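About Weltthorpe Youth Hockey

Weltthorpe Youth Hockey is a nonprofit association that provides organized ice hockey for boys and girls in the Weltthorpe area. The association began as a single house league and now fields 16 teams, from beginner squads to high school age. Home games and practices are held at Lambert Arena.

Our Mission

The association exists to teach the game of hockey in a safe and respectful setting. Players of every skill level are welcome. Coaches are expected to give all skaters fair ice time in house league play and to put the growth of the player ahead of the final score.

Programs

Learn to Skate is open to children from age 3. No hockey experience is required, and basic equipment may be borrowed for the length of the session.

The House League plays a 28-game schedule that ends with the Lambert Cup, a single-elimination tournament held at the close of each season. Teams are balanced by the league office following evaluation skates in August.

The Travel Program is intended for players who wish to compete against other associations. Selection is by tryout. Families should review the travel and cost policy before registering, as fees for this program are billed separately.

Goaltending clinics are offered in three sessions each winter and are included in the registration fee for all rostered goaltenders.

Coaching and Player Safety

All head coaches and assistants must complete a background screening and a certification course before stepping on the ice. Any player removed from a game with a suspected head injury must have written medical clearance before returning to practice. Checking is taught in stages and is not permitted in the younger age groups.

Partners

Gudero supplies game jerseys and socks for all house league teams. Stustico supports the equipment loan program and the scholarship fund, which assists families who are unable to meet the full cost of registration. Applications to the fund are confidential and are reviewed before the season begins.

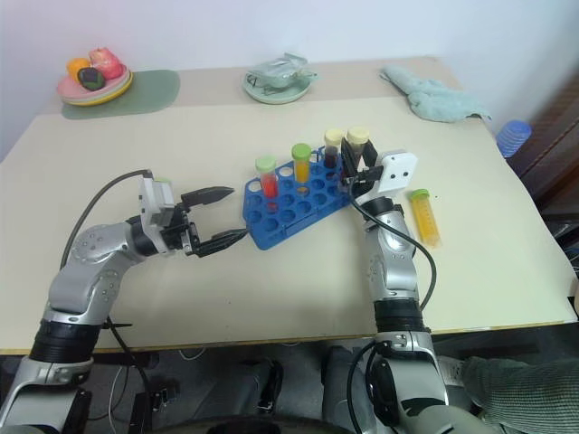

Contact and Registration

Registration opens each summer and is completed online. The association office is located on the upper level of Lambert Arena, next to the skate shop, and is open on weekday evenings during the season. Questions regarding team placement should be directed to the league office in writing.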